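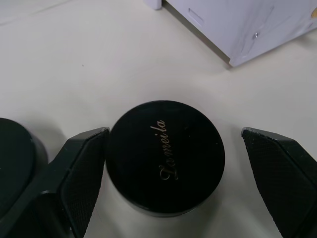

Avwood Robotics Club – Tabletop Task FAQ

This page covers the tabletop manipulation task for the current season. Rules for the wheeled division are on a separate page. Questions that are not answered here go to Jianguo Shao, who maintains the task sheet.

What is the task?

Tidy a vanity. The organizer stands on the table with small cosmetic items placed near it. A team's program has to pick up the listed items and put each one in its assigned part of the organizer. The list is drawn at the start of the run.

How long is a run?

180 seconds, counted from the first arm motion. The arms must be back at the home pose before the time ends. Items still held in a gripper at that point score zero.

How many runs does each team get?

Two. The better score counts. The team may change parameters between runs but may not load new code.

Do both arms have to be used?

No. A one-arm solution is legal and several teams submitted one last season. The reach check in the Akorel simulator will show which placements a single arm can cover from the home pose.

Which items are difficult?

The round compacts and jars. The lids are black and glossy, and most detectors trained on the old item set report them as holes or shadows. Set exposure by hand. Printing on a lid is not a reliable cue, as the item may be placed at any rotation. For grasping, approach from straight overhead with the fingers fully open and center on the lid before closing.

The makeup sponge has the opposite problem. It is easy to find and easy to squeeze too hard. Use the soft grip profile.

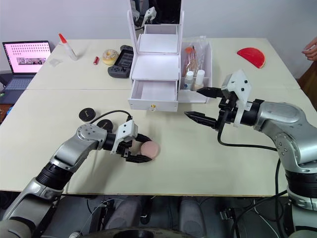

Left gripper on the sponge, right gripper open toward the organizer.

Will there be objects on the table that are not part of the task?

Yes. Distractors go on the rear table and can be anything of suitable size, including toys and stationery. Touching one costs 2 points. Moving one across the table seam ends the run.

Is the drawer open at the start?

It depends on the draw. The task sheet lists both cases. A program that opens a closed drawer by its knob earns the handling bonus. Pulling on any other part of the drawer does not.

Can we change the finger pads?

Only between club sessions, and only for pads on the approved list. The Xu pads from the first season are no longer approved – they leave marks on the lids.

How do we book bench time?

Use the sign-up sheet in the club folder. There are 17 slots per month, shared by all teams. Slots for May open at 6 p.m. on the last meeting in April. Unused slots return to the pool.

Where do replacement items come from?

The parts list has Ceneo links for most of them. Check the diameter before ordering. A jar wider than the open gripper cannot be used.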